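Rungate Parcel Desk: Set-Up and Operating Guide
Section 5. The Scanning Bench

Issued August 16, 2023
Prepared by Treasa Mac Carthaigh, Bench Operations
Approved by Fulvio Ferraro, Site Services

5.1 Scope

This section covers the preparation and daily use of the scanning bench: the bench surface, the scanning station (column and base plate), the parcel crate and the adjoining conveyor. It applies to soft mailers and small bagged parcels. Boxed goods, returns without packaging and anything above the weight limit on the bench card are covered in Section 7.

Persons using the bench for the first time should read Sections 5.2 to 5.5 before handling parcels. The bench card is a reminder only and does not replace this section.

5.2 Preparing the bench

1. Clear the bench of loose labels, tape ends and packing scraps. Scraps go in the bin under the bench, never in the crate.

2. Wipe the green surface with a dry cloth. Where adhesive has built up, use a cloth lightly dampened with water and allow the surface to dry before the station is switched on.

3. Confirm that the base plate lies flat. Press each corner in turn. If a corner rocks, lift the plate, remove whatever is beneath it and set it down again.

4. Brush dust from the plate with the soft brush. Do not use a blade or scouring pad, as the printed ruler marks and the symbol at the center of the plate will wear away.

5. Check that the label strip and the yellow warning sticker on the front of the column are in place. A missing or torn sticker is to be reported to the shift desk before work begins.

CAUTION: Do not look directly into the scanning window while the station is on.

5.3 Handling soft mailers

Soft mailers arrive creased, and a creased label is the most common cause of a failed read. Each parcel is therefore to be flattened by hand before it is presented to the station.

1. Take one parcel at a time. Do not pull a parcel from beneath others if it resists; remove those on top first.

2. Hold the parcel by its body. Lifting by a loose corner or by the sealing strip may open the bag.

3. Turn the parcel until the shipping label is found. The sender's own printing is not a shipping label and will not read.
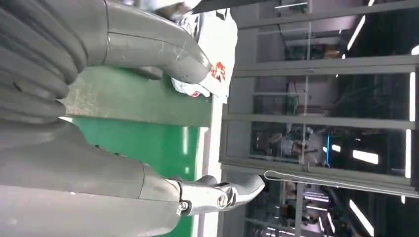
4. Smooth the label with light pressure from the center outward. If the contents are soft, fold the spare plastic under the parcel so that the label faces up on a firm base.

5. Set aside any bag that is split, leaking or already open, and complete a damage slip (Form 89). Do not reseal it at the bench.

NOTE: Footwear and other items without a bag or box are not to be scanned with mailers. Place them at the far end of the bench and inform the shift desk – they are entered separately under Section 7.

5.4 Scanning

1. Place the parcel on the base plate with the label facing up. The label should lie inside the border line. It is acceptable for the rest of the bag to extend past the plate.

2. Withdraw the hands. A hand left over the label is read as an obstruction, and the record will be held.

3. Wait for the tone. One tone indicates a completed record. Two tones indicate that the label was found but could not be read. 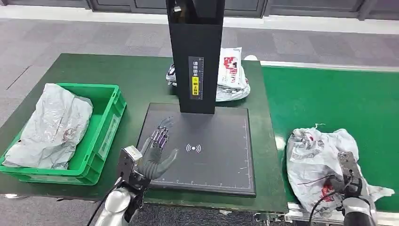 4. After one tone, remove the parcel and place it on the conveyor with the label still facing up. Leave a gap of at least one hand's width between parcels.

5. After two tones, smooth the label again and repeat from step 1. After a third failed attempt, enter the number by hand at the Irneseo terminal and mark the parcel with a Rumex dot.

6. For parcels billed by size, read the length from the bottom edge of the plate and the width from the right edge. Measure the filled part of the bag only, with the spare plastic folded under.

CAUTION: Keep sleeves, lanyards and loose straps away from the conveyor. Do not reach across the belt to retrieve a parcel. Stop the belt first.

5.5 The parcel crate

The crate stands to the left of the base plate. It should touch neither the plate nor the column, as a knock during scanning may shift the plate out of position.

1. Fill the crate loosely. Mailers pressed down to make room become creased and must be flattened again.

2. Where bags rise above the rim, work from the top of the heap before adding more.

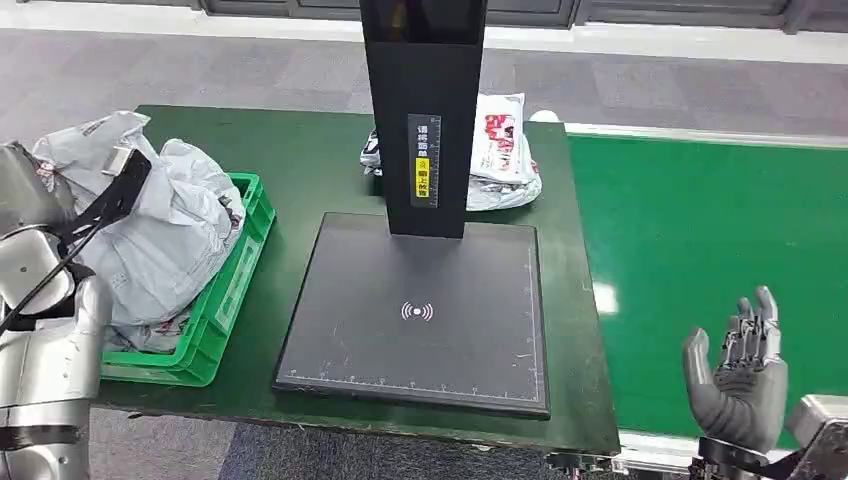
3. Check the floor on the left side of the bench at each crate change. Light bags slide off a full crate without a sound, and at the February stock check 196 parcels out of 3,205 were first listed as missing and later found beneath benches.

4. When the crate is empty, tilt it toward the light and look into the corners. Small mailers cling to the sides.

5. Replace a crate that has a cracked rim or a broken side wall. Spare crates are ordered from Economou through the site office.

5.6 Closing the bench

Switch off the station, stop the belt and remove any parcel remaining on the plate. Unscanned parcels stay in the crate overnight with a cover sheet stating the time and the initials of the person closing. Held records are cleared at the terminal before sign-off, as described in Section 6.2.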